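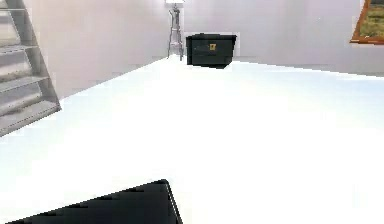 Zuletzt geändert: 15. Januar 2023, von Lesia Hrytsenko

Ticket 2140: Lightmap-Bake bricht ab, Wand und Boden zu hell
Produkt: Foltgate, Modul Innenraum
Gemeldet von: Régis Marty
Bearbeitung: Lesia Hrytsenko, Myroslav Ostapchuk
Status: gelöst, Doku offen

Meldung
Seit dem Update im November bleibt der Bake bei Kachel 679 stehen. Im Log steht nur "tile write failed", danach beendet sich der Prozess. Die Vorschau läuft weiter, aber der Boden ist fast weiß und die Rückwand blass, man erkennt kaum noch Abstufungen. Erwartet hätte ich deutlich mehr Zeichnung, vor allem hinten am Übergang zur Wand. Neustart und frisches Projekt ändern nichts.

Lesia
Danke für das Log, Régis, das ist richtig schön vollständig! Ich sehe zwei getrennte Sachen. Der Abbruch kommt beim Schreiben in den Cache, die Helligkeit hat damit wohl nichts zu tun. Kannst du mir sagen, wo der Cache liegt und wie viel Platz dort frei ist?

Régis
Netzlaufwerk, noch rund 14 GB frei. Pfad enthält Umlaute, falls das wichtig ist.

Myroslav
Und ob das wichtig ist! Habe es bei mir mit einem Ordner "Entwürfe" nachgestellt, sofort derselbe Abbruch. Mit lokalem Pfad ohne Umlaute läuft alles durch. Endlich haben wir den mal zu fassen bekommen, der Fehler ist uns schon beim Export begegnet.

Lesia
Zur Helligkeit: In deiner Projektdatei steht die Belichtung fest auf dem alten Wert, das Update rechnet aber mit neuen Einheiten. Bitte unter Szene > Kamera die Belichtung auf Automatik stellen, einmal speichern, dann wieder auf manuell und bei 3000 Lux als Referenz anfangen. Cache vorher leeren, sonst lädt er die alten Kacheln.

Régis
Beides gemacht, Bake ist komplett durchgelaufen und der Boden hat wieder Schattierung. Großartig, vielen Dank euch beiden! Die Kachelnähte sind auch weg, die hatte ich gar nicht gemeldet.

Offen
Hinweis zu Umlauten im Cache-Pfad in die Installationsseite aufnehmen (Melaniia Sydorenko).
Warnung beim Öffnen alter Projekte mit fester Belichtung, eigenes Ticket folgt.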